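Toy and Play Food Inspection Checklist
Site: Wallar Playroom, toy table and storage
Inspected by: Myroslav Zinchenko
Received by: Fuseini Dankwa
Date: 17 October 2022

Scope: loose toys, pretend food, bags and containers kept at the toy table. Ratings are OK, WATCH or FIX. I have left the "Excellent" column blank. I don't know what an excellent basket would be.

SECTION A. BAGS AND PACKAGING

A1. Plastic bags kept away from children under 3
Rating: FIX
Comment: The last sheet says "bags removed." I would like to know which bags. A clear bag big enough to wrap a bread-sized item with plenty of film left over is big enough to go over a small head.

A2. Contents can be identified without opening the bag
Rating: WATCH
Comment: The bag is clear, so on paper this passes. In practice the folds and the glare hide a good deal. I could make out something brown and bread-like and something red-orange, and would not swear to more.
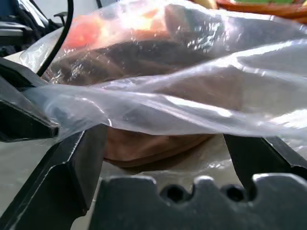
Item A2. Brown rounded item and red-orange item seen through the plastic.

A3. Warning text printed on bag
Rating: WATCH
Comment: Not confirmed. Fuseini says the bags came from Suvon and "should be marked." Should be is no use to me. Send the packaging sheet.

A4. Real food kept apart from pretend food
Rating: FIX
Comment: The Fetimis guide we were given calls realistic play food "engaging." It also gets bitten. If an adult has to look twice to tell whether a thing is bread, a toddler will settle the question by mouth. Pick one table for snacks and one for toys and stick to it.

SECTION B. TABLE

B1. Surface sound, no splinters
Rating: WATCH
Comment: Two pale panels with a seam between them. Run a hand along the seam at each opening check. Crumbs and small parts collect in gaps like this whatever the cleaning log claims.

B2. Toys kept back from the edge
Rating: WATCH
Comment: Orange plush on its side near the edge at the left. Soft, so no great harm if it drops, but a child will lean out after it.

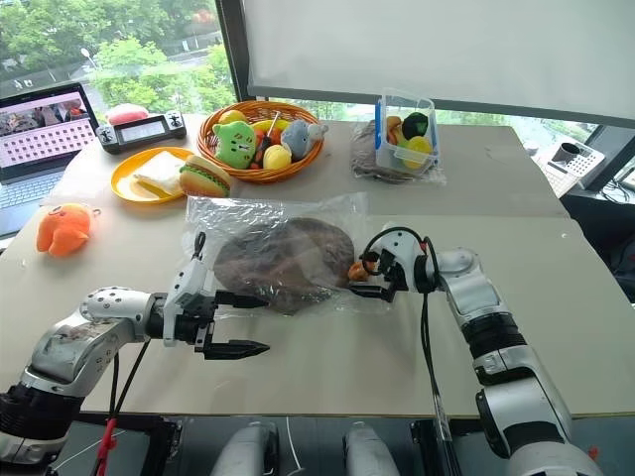 Items B1, B2 and C1. Table seam, orange plush, basket and clear box.

SECTION C. CONTAINERS AND SOFT TOYS

C1. Basket free of broken or sharp ends
Rating: WATCH
Comment: Wicker. I have yet to meet a wicker basket that stayed smooth. There is also a thin stick poking up among the plush toys. Find out what it belongs to and take it out if the answer is nothing.

C2. Eyes and small trim pass pull test
Rating: WATCH
Comment: Not tested on this visit. The January sheet ticks all 27 toys as passed in 11 minutes, which I do not believe. Repeat it, one toy at a time, with initials.

C3. Storage box and handle intact
Rating: OK
Comment: Clear box, blue handle, no objection for now. Jardine wants to buy lids. Fine, but a lid that pinches fingers goes straight back.

FOLLOW-UP
A1 and A4 before the room is next used by under-3s. C2 within 2 weeks. Please write what was done beside each item. "Noted" will be sent back.

Signed: M. Zinchenko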